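Pident 소개

Pident는 출판물의 배포 금지, 기사 삭제, 정정 및 반론 청구를 둘러싼 분쟁을 다루는 법률 뉴스 매체입니다. 법원 결정문과 당사자가 낸 서면을 직접 읽고 기사를 씁니다. 출판사 편집부, 언론사 법무 담당자, 저자와 번역자가 주로 읽습니다.

연혁

Pident는 출판 전문지에서 법원 기사를 쓰던 아그네세 레피크와 변호사 출신 편집자 오언 코스텔로가 시작했습니다. 처음에는 격주 소식지였고 구독자는 77명이었습니다. 2018년 7월 2일 지금의 웹사이트를 열면서 주간 발행으로 바꾸었습니다. 현재 유료 구독자는 1,224명입니다.

초기에는 회고록과 전기를 둘러싼 가처분 사건만 다루었습니다. 이후 비밀유지계약, 유족의 동의권, 미공개 편지의 인용 범위로 분야를 넓혔고, 지금은 번역서의 해외 판매 제한도 다룹니다.

편집 원칙

기사마다 사건 번호와 심급을 적습니다. 결정이 잠정적인 것인지 본안 판단인지를 제목이나 첫 문단에서 밝힙니다. 소송 당사자에게는 게재 전에 의견을 묻고, 답변이 없으면 없었다고 씁니다. 익명 취재원의 말은 문서로 확인된 경우에만 싣습니다.

오류를 발견하면 해당 기사 하단에 수정 내용과 수정일을 남깁니다. 기사를 통째로 내린 경우에도 주소는 유지하고 내린 이유를 적습니다. 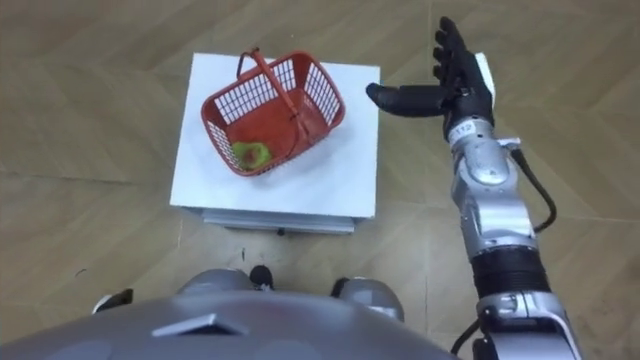

결정문 자료실은 구독자가 가장 많이 이용하는 메뉴입니다. 공개된 결정문과 신청서 700건을 쟁점별로 분류해 두었으며, 치하토리 방식으로 불리는 색인은 자료 담당 하토리 치에가 만들었습니다. 검색 결과에서 필요한 문서를 골라 한꺼번에 내려받을 수 있습니다. 고른 문서를 담아 두는 목록은 화면에서 '바구니'라고 부릅니다. 바구니에 담은 문서는 로그아웃해도 지워지지 않습니다.

사람들

아그네세 레피크 – 발행인. 가처분 및 항고 사건
오언 코스텔로 – 편집장. 계약 분쟁, 법률 검토
스뱌토슬라프 시르코 – 기자. 번역 출판과 해외 판결
퍼걸 브라나크 – 기자. 언론 중재, 정정 보도
하토리 치에 – 자료실 운영

운영과 재원

운영비는 구독료와 교육 수입으로 충당합니다. 진행 중인 소송의 당사자나 대리인에게서는 광고와 후원을 받지 않습니다. 교육은 매년 11월 출판사 편집자를 대상으로 2일간 진행하며, 원고 단계의 명예훼손 검토와 가처분 신청을 받았을 때의 대응 절차를 다룹니다.

법원 일정 알림 서비스 Ikmont도 Pident가 운영합니다. 관심 사건을 등록하면 심문 기일이 바뀔 때 전자우편이 발송됩니다. 개인 구독에는 사건 등록 수에 제한이 있고 기관 구독에는 없습니다.

제보 및 문의

제보와 정정 요청은 편집부 앞으로 보내 주십시오. 결정문을 보내실 때는 당사자가 아닌 사람의 주소와 연락처를 가려 주시기 바랍니다. 구독, 영수증, 기관 계약 문의는 구독 담당이 받습니다.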